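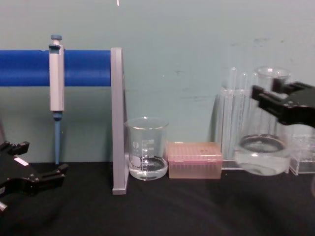

Station 2, left gripper open, right one carrying the beaker.

Wet Bench Build Guide, part 2: teaching the pipette pickup
Keane Robotics Club / Bradley building
Updated October 7, 2022

Part 1 was power-up and homing. If you skipped it go back, the arms will not be where the software thinks they are and you'll have a bad afternoon. This part gets you from a homed pair of arms to a left arm that takes the pipette off the stand and a right arm that holds the glassware still. Written fast between build nights so send fixes to Efua Amoah, she has edit rights.

What you need

Both arms homed
Pipette stand (blue bar, gray support) and the one-channel pipette
A beaker, a flask, tap water. No reagents until part 4
Tip box
Clear rack with six test tubes
The Cirkilent teach pendant, charged
A partner. One person drives, one person has a hand on the stop

Step 1. Lay out the bench

Everything goes in a row along the back, against the wall. From the left: stand, beaker, tip box, rack. Flask goes past the rack to start with. Leave the front of the bench clear, that is where the arms do their turning and anything you park there gets swept.

Don't swap the order. The saved poses in the club folder all assume it and the first thing the left arm does is swing toward the stand.

Fill the beaker and the flask only a little. A shallow layer is plenty for teaching. You want to see the water surface on camera but you don't want to mop.

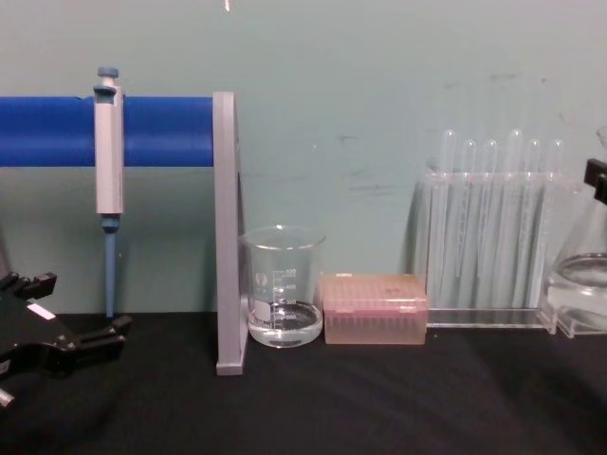
Starting layout, stand at the left and flask at the far right.

Check the row from the chest camera before you touch the pendant. You should see the whole pipette and all the tubes. If the rack is hiding the flask, slide it, then check again.

Step 2. Set speed

Menu > Motion > Speed. Type 100 for the free moves and leave it. The competition profile is 600 and it's for people who already passed the Planitz check. Not you, not yet. Cirilo Ocampo will take the pendant away, he's done it before.

Set grip force on its own page. Start low for glass. The pipette body can take more than the beaker can, so make two grip presets and name them something obvious. "pip" and "glass" is fine. Last year's team called theirs A and B and mixed them up at regionals in Febuary... one beaker, lots of sweeping.

Step 3. Teach the approach pose (left arm)

Jog the left arm until the gripper is in front of the pipette and below the bar. Jaws open. Fingers should be one either side of the body, not the thin blue part. The thin part bends.

Now switch the view to the wrist camera. The chest view lies to you about depth, everything looks closer to the wall than it is. On the wrist view you care about two things: where the fingertips are, and whether the pipette comes down between them.
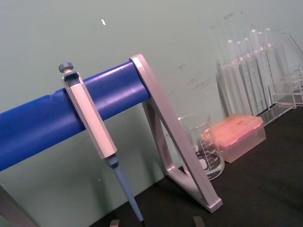 Go slow in the last bit and stop short. Save the pose as APPROACH_L. Back off, run it again from home, see if it lands in the same place. Do that a few times. If it drifts, the home is off and you go back to part 1, sorry.

Things that go wrong in this step:

Pipette hangs at a slight tilt. Normal, it hooks over a round bar. Match the wrist angle to the pipette, don't try to straighten the pipette.
Gripper hits the stand leg. You came in from the side, come in from the front.
Jaws close on nothing. Too shallow, nudge forward in small jogs.

Step 4. Lift and clear

The hook is over the bar so you can't pull straight toward you. Close with the pip preset, go UP first, then out. Save three poses: GRIP_L, UP_L, CLEAR_L. The up move has to get the hook all the way above the bar before you come forward. If the stand starts to tip hit stop, open the jaws by hand, start over.

Putting it back is the same list in reverse. Test it in reverse too, lots of teams only teach the pickup and then have to rescue the pipette at the end of the run.

Step 5. Glassware (right arm)

Switch to the glass preset. Check it. Check it again.

Flask: take it by the neck, from the right side. Fingers level. Close until it stops sliding then stop closing. Bring it to the front of the row, over on the beaker side, and set it down with the jaws still closed round the neck. That is your HOLD_R pose. The arm keeps it steady while the left one works.
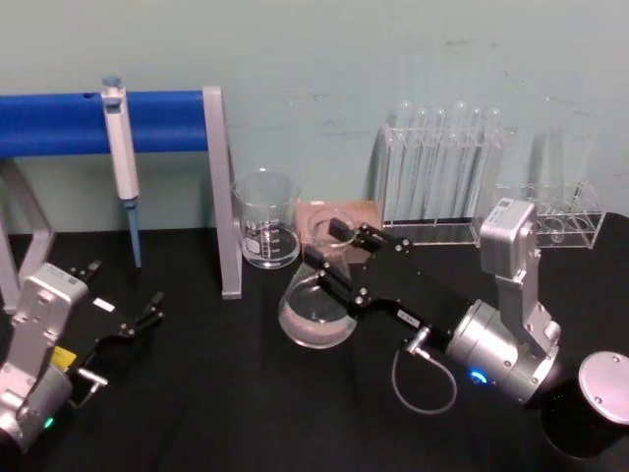

Watch the cable on any move that crosses the middle. Leave slack, but don't leave a loop that can hook a tube. Tie it back to the upper link if you're not sure.

Beaker: harder, it's wide and the rim is slick if your hands were wet. Lift it clear of the rack before you go sideways. Stay level the whole way or the water walks up one side.

Step 6. Run both together

Left waits at APPROACH_L. Right does its whole move and reports done. Then left goes. Do NOT let them run at the same time for now, the sync block is part 3. Put a 400 ms wait between the two so the water settles.

Run it dry once with empty glass, then with water. Pass is a clean pickup, return, and no spill, twice in a row with your partner watching.

Before you leave

Both arms home, jaws open
Pipette back on the bar
Pour out the water, glass upside down on the rack by the sink
Pendant on the charger
Save your poses to the team folder with your initials, NOT over the club ones

Part 3: sync blocks and drawing up liquid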